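Workshop notebook, bay 2
Thu 20 September

Started late. The Kinon wagon was on the lift when I got in, where I had left it, and nobody had fixed it overnight. I keep hoping.

For anyone picking this up cold: the complaint is a knock from the front left over small bumps at low speed. Big bumps, fine. Highway, fine. Cobbles behind the market, sounds like a drawer of spoons. It has had this since July, and so far it has eaten a drop link, a top mount and a good part of my standing in this shop.

Noboru Mizuno drove it again first thing and says the noise is "more of a clunk now." I wrote "clunk" on the job card and underlined it, so that's progress of a kind.

What I did before lunch

Wheel off, pry bar on the lower arm. Rear bushing moves a little, but the one on the right moves the same amount and the right side is silent. Ball joint tight. Subframe bolts: marked all of them with paint pen, put the torque wrench on, none of them budged. Steering rack boot dry, no play at the inner tie rod. Took the brake pads out and drove it round the yard very slowly without asking anyone to watch, because a loose pad can make exactly this noise. Before you write to me: left side pads only, handbrake on the other axle, walking pace, and I'm not recommending it. Still knocked.

Put the pads back. Cleaned the slides while I was there. One was stiff, so the customer gets something for their money.
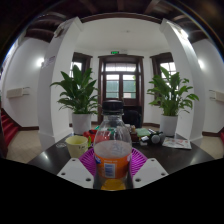
Orange label, black cap, running low.

Strut

By elimination we're at the strut itself, which is new. I fitted it in July. It's a Fadberg, the cheaper of the two the parts counter had, and I said at the time it would be fine. Noboru remembers me saying it. He remembers it with the hand gesture.

Pulled it after lunch. Spring compressors on, top nut off, and then I held the damper upright in the vise and stroked it by hand. Full strokes are smooth. Short ones, a finger's width either way, and there's a dead spot you can feel right at the change of direction. With your ear next to it you get a small tick. Bolt that to a thin steel body and it becomes a clunk, or a knock, depending who you ask.

Tried bleeding it in case it had been stored on its side: inverted, compressed, turned upright, extended, repeated until my arms complained. No change. It's a bad valve, or else a bad idea from the start. Either way it goes back in its box with a note. The note is polite. It's the second draft.

Parts

Rang round for a pair. The counter has another Fadberg on the shelf and offered it with real enthusiasm. Declined. Gornberg can do two, matched, Monday delivery, 57 more than the Fadberg pair. I told Noboru the difference and he didn't say anything, which cost me more than the 57. Ordered them. I'm changing both sides even though the right is quiet, as I don't want this car back in bay 2 with a mirror image of the same problem.

Also on the order: new top nuts (you're not supposed to reuse them, and last time I have a feeling I did), and one drop link, since the one I changed in July was probably innocent. I found it in the scrap bin and it's tighter than the new one. It's on my bench. If you tidy my bench, leave it alone.

Other things from today

The Ikeda van came in for a no-start and started. It started 13 times in a row, with the owner standing there getting redder. Battery fine, charging fine, starter draws what it should. I wiggled everything that could be wiggled. The ground strap at the gearbox had green fuzz under the lug, so I cleaned that up and sent him home with instructions to ring from wherever it next fails, and not to turn the key again until one of us gets there. I give it a week.

The 13 mm deep socket is missing again. The shallow one is here, nice and shiny, because you can't use it for anything. I'm not accusing anyone in writing.

Compressor is short-cycling. Drained the tank and got a good cupful of brown water out — the auto drain is stuck shut and may have been for a while. Ordered nothing, tapped it with a spanner, seems to work. Will check tomorrow before I call that a repair.
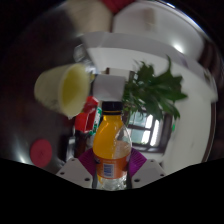

To do

Wagon stays on the lift until the struts land. Please don't lower it, the left corner is in a tray.

Check the spring seats for the witness marks before assembly. I looked at the left one and it had been sitting a few degrees off its stop. Not enough to cause this noise, I think, but that was me too, so write it down.

New alignment after both struts are in. Camber bolts are marked with white paint, go by the outer line. The inner line is a mistake.

Ring the customer. Noboru offered to do it. I said I would, so I'm going out to the yard with the phone now and getting it over with.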